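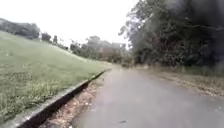 The path at Keltthorpe, beside the grass slope.

The Stenham Transport Command released the two names on 27th September. Captain Zawadi Langat read them over the phone before the notice went out, as the regulations required.

"Jean MacLeish, loadmaster," she said. "Faraji Kirui, flight engineer."

Mr. Kirui's father asked her to repeat the second name. She did so. He asked whether his son's service number ended in 77, and she confirmed that it did.

"He was to be home in March," he said.

Captain Langat had been issued a printed reply for such remarks. She turned the sheet face down and stayed on the line until he was ready to hang up.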